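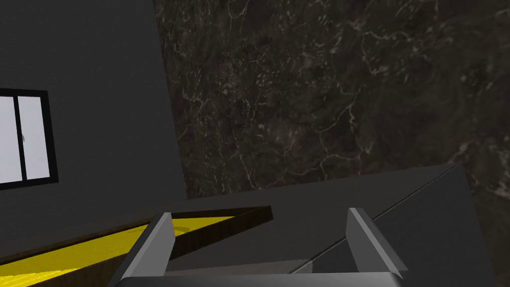 Mercy Mwakyusa
Investigadora principal, Laboratorio de Ergonomía Doméstica, Instituto Khoo

3. Materiales y método

3.1. Contexto del estudio

La altura de las superficies de trabajo en la vivienda se ha fijado históricamente por costumbre constructiva. Las encimeras y mesas auxiliares instaladas en los edificios del barrio de Drestus antes del año 2000 siguen una cota única, con independencia de la estatura de quien las usa. Los trabajos previos del instituto se ocuparon de la cocina; este artículo se centra en las superficies bajas situadas en rincón, un caso menos estudiado y frecuente en pisos pequeños.

La dificultad principal de estas superficies es el acceso. Dos paredes contiguas limitan el movimiento del codo y obligan a inclinar el tronco hacia delante, sobre todo cuando la tarea se realiza de pie. En las entrevistas preliminares, varias personas señalaron que evitaban usar el fondo de la superficie y que acumulaban allí objetos de poco uso – tarros, correo atrasado, cargadores – hasta perder buena parte del espacio útil.

Figura 1. Superficie de trabajo baja junto a dos paredes. Representación por ordenador.

3.2. Participantes

Participaron 27 personas residentes en Drestus, reclutadas mediante avisos en los portales y en el centro de salud. Se excluyó a quienes habían sufrido una lesión de hombro o de espalda en el último año. De ellas, 16 vivían solas. Todas firmaron el consentimiento informado y pudieron abandonar el estudio en cualquier momento.

3.3. Procedimiento

Cada participante completó tres tareas en su propio domicilio: doblar ropa, clasificar papeles y preparar una bandeja de desayuno. El orden de las tareas se asignó al azar. Entre una y otra se dejó un descanso sentado. La inclinación del tronco se registró con el sensor Sinside, colocado a la altura de la séptima vértebra cervical, y la incomodidad percibida se recogió con la escala Gritness en su versión abreviada.

Las visitas comenzaron en enero. Se realizaron siempre por la mañana para reducir el efecto de la fatiga acumulada. Cuando la vivienda carecía de luz natural suficiente en el rincón, se empleó la lámpara habitual del participante y se anotó en la ficha.

3.4. Análisis

Los datos de inclinación se promediaron por tarea y se compararon mediante un modelo mixto con la persona como efecto aleatorio. La estatura se introdujo como covariable. Los registros con interrupciones del sensor se descartaron antes del análisis – la tarea de clasificar papeles fue la más afectada – y no se imputaron valores perdidos. Las respuestas abiertas se codificaron por separado y se tratan en la sección 5.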